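# Istano Bench Group: Minutes, August 2018

**Place:** the long room at Jokgate, far table
**In the chair:** Vilhjálmur Gunnlaugsson
**Minutes:** taken by the writer, with thanks to everyone who slowed down when asked

## 1. Welcome and last minutes

Vilhjálmur welcomed everybody back and said how pleased he was to see so many of us around the table, particularly those who had come over from the Kevilik office and had a fair drive of it. The January minutes were read through and accepted, with one correction: the spare wrist camera was on loan to the Brynjólfsdóttir lab, and had not been given to them. They have been told, kindly.

## 2. Where the earbud set stands

We spent the better part of the meeting here, and rightly so. The target for the earbud task remains 2000 recorded examples. The count as of this morning is 529 kept, with a further 65 set aside for a second look. Vilhjálmur said he was quite happy with the pace and would far sooner have a smaller set we trust than a big one that has to be picked over later. There was general agreement, and then a longish but good-natured chat about what "trust" means when two of us label the same recording differently.

For anyone who missed the spring sessions, the task is the one we have been calling "pair and put away". The operator drives both arms, picks an earbud off the table, seats it in the case of the same colour and goes back for its partner. The case may start open or closed. Reaching for one earbud and ending up with its neighbour is to be marked as a slip and kept, as the learners at Kevilik have asked for slips and recoveries as well as clean runs.

It was asked whether a very slow recording should count. After some back and forth we settled on yes, so long as the operator doesn't stop altogether for a chat or a cup of tea.

## 3. Starting layouts

Concern was raised that too many of our starting layouts look alike. When we are in a hurry we all tend to drop the earbuds in the same comfortable patch of table, and the learner will surely notice even if we don't. Several ideas were put forward:

- Shake the earbuds out of a cup and leave them as they fall, even when two end up touching.
- Move the cases as well as the earbuds between recordings.
- Keep a good number of layouts where one earbud sits well away from its fellows.
- Leave a case lying at the far side of the table now and then, so the operator has to go looking with the wrist camera.

All four were adopted. The next batch of 200 will be done this way and compared with what we already have before we go any further.

## 4. Opening the cases

This is still the fiddly bit. The lids are small and smooth, and the fingertips have to hold the body of the case firmly while the other arm deals with the lid. Newer operators said they found it easier to pinch low on the case and leave the lid plenty of room to swing. More experienced hands agreed, although one or two confessed they'd got into the habit of pinching wherever they happened to land. Vilhjálmur asked that we not all copy one another too closely, and that different grips be recorded, provided each is a grip the operator would really choose.

There was a good question about the shiny colours. The cases throw back a lot of light and pick up a tint from whatever is near them, and it was wondered whether the learner might muddle one colour with another when a case is held close to the fingers. Kevilik will look at the colour labels on the held-case recordings and write us a short note.

## 5. Table, fingers and cables

The table was talked over at some length. A few people would like a fresh white top, while others felt that a few scuffs do no harm and may even help the learner cope with ordinary tables. We will leave the top as it is and wipe it at the start of each session.

Fingertips are wearing at the edges, as fingertips will. Istano has a spare set in the cupboard and the changeover will happen between batches, with a line in the log so that we know which recordings were made with which tips. Please also check that the cables are clear of both arms before homing them.

## 6. From the bench

![]()

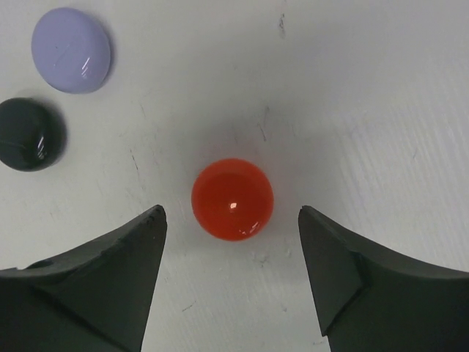
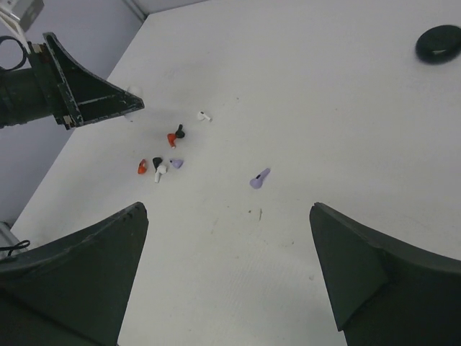
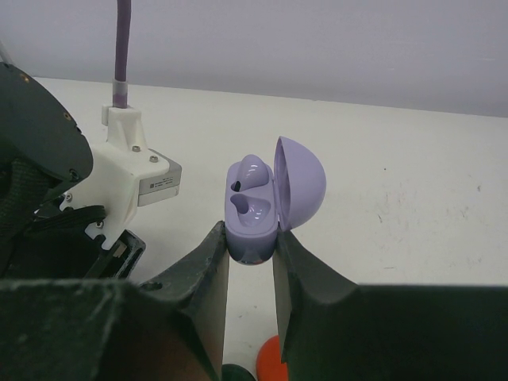 *Wrist camera views from the earbud task. The last of the three is a lavender case held in the fingertips with its lid open.*

## 7. Things to do

- **Vilhjálmur:** go through the 65 set-aside recordings and bring a list of the doubtful ones.
- **Kevilik:** the note on colour labels.
- **All operators:** try the cup method for starting layouts, and write down anything that makes it a nuisance.
- **Writer:** put the wording for "slip" and "recovery" on a single sheet and tape it up beside the bench.

## 8. Any other business

The Brynjólfsdóttir lab has kindly offered to lend us an operator for a few afternoons, and we said yes before they could change their minds. They will need a proper walk-through of the labelling, and it would be neighbourly to have the kettle on.

A request was made for a second chair at the bench with a working back. Vilhjálmur will ask.

The next meeting will be at Jokgate again, once the new batch is recorded. Anyone with items for the agenda can send them to the writer beforehand.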